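Print this page | E-mail this page

Elden Kitchen Scale with Round Bowl

If you portion dry goods at home, you will love how little room this one needs. The Elden is a compact white digital scale with a round white bowl that sits right on top, so you can scoop straight into it and watch the number change. Two small buttons sit beside the display, one with red markings and one with blue, and they're easy to tell apart when your hands are busy. It weighs beans, rice, lentils, flour, whatever you keep in the pantry!

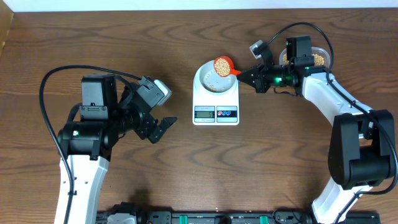

Goes well with: Mahuika Pantry Box and Scoop

We keep ours full of beans and leave the red scoop with it (it's the first thing we reach for on soup days). The box is clear plastic with rounded corners and a pale rim, and the frosted walls still let you see when you're running low. Wash both by hand in warm water and let them dry fully before refilling.

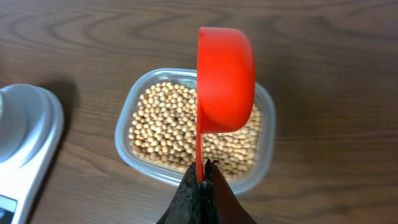 Clear box of dried beans with the red measuring cup.

Item 252, scale and bowl. Item 160, box and scoop. Both are back in stock in August.

Contact Irkasgate Kitchen Supply | © 2024 Irkasgate | Back to top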